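Grandale Games Help
Home | Forums | Ask the Community | Guides | Trading Post | Log in

Lost my co-op save after the April patch, can I get it back?

Posted by Ackah
12 replies | 3 shares

Hi everyone, long-time reader and first-time poster, so please be gentle with me. My sister and I have been playing Surnex together since it came out, mostly on the couch after the kids are in bed, and we'd got our farm up to day 83 (the second orchard was finally paying for itself!). Then the April patch downloaded overnight, and when I opened the co-op menu the next evening our farm was gone. The slot just says "New Settlement". My solo save is still there and loads perfectly well.

I've restarted the console, signed out and back in, and had a good poke through the storage settings, where the game still seems to be using the same amount of space as before. That gives me a bit of hope. We play split-screen on the one machine, both with our own profiles, and I'm fairly sure it was my sister's profile that started the farm, though it was a long time ago and there may have been wine involved.

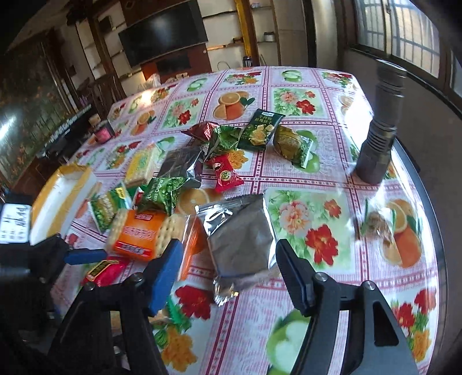 I haven't started a new settlement in that slot in case it writes over the old one. Is there any way of getting the farm back, or should we be saying our goodbyes? I don't mind losing a few days of progress, but I'd be heartbroken to lose the lot. Thanks so much in advance for any help.

Posted by zolgate_ferry
42 people found this helpful

Oh, you poor thing, I had the very same fright! Your farm is very likely still there. The patch changed which profile the game looks under for co-op saves, so it now only shows farms belonging to whoever is signed in as player one. Before that it would show you everybody's.

Close the game completely, from the console's own menu and not just back to the title. Sign in as your sister first, with the first controller, and open Surnex from her profile. Go to Co-op, then Load, then press the shoulder button to get to the second page of slots (it's easy to miss, the little arrow is nearly the same colour as the background). Ours was sitting there quite happily, chickens and all. Once it loads, sleep through one night in the game so it makes a fresh save, and then your own profile can join as player 2 like normal.

You were very wise to leave the empty slot alone, so keep doing that until you've found the old one. And if you have cloud saves, please don't press "Replace local data" if it asks! Choose to keep the copy on the console, then make a backup once you're back in. My husband and I do ours at the end of every session now, while one of us is putting the kettle on and the other is tidying up the snacks.

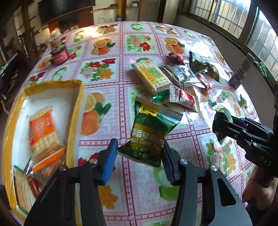
Garlic-flavoured green peas, held just above the checkered cloth

Oh, and if the farm loads but your animals all have the wrong names, don't panic. Ours sorted itself out the next time we opened the game, though the goat never did get her hat back.

Posted by mulchking
2 people found this helpful

same thing happened to me but on PC. i just reinstalled and it was fine. might not work on console though, i think uninstalling can wipe your saves on some of them so maybe try the other answer first

Share this page | Report a problem | Back to Surnex topics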